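About Moya, the PC cell at Vollico

Hi, and welcome to our corner of Grirndale! I look after Moya, the robot cell we use for working on desktop computers, and most of what I do all day is setup and upkeep.

A new job starts with the tray. We 3D-print the holders, bolt everything down on the slatted table and then I teach the arm its points one at a time, slowly, with a finger near the stop button. The current program has 24 of them. It took me most of September to get the reach into the case right — cables love to drift into the path.

Upkeep is less exciting but I kind of enjoy it. Every 600 cycles I wipe the gripper fingers, check the screws on the joint caps and look over the black cable that runs down beside the wrist. 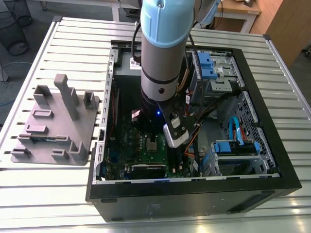
After any finger change I redo the zero point too, and I run the whole job at low speed before I let it go any faster. If you have old towers you don't need, bring them to our Brototgate door. We go through a lot of them!

Page updated 27th October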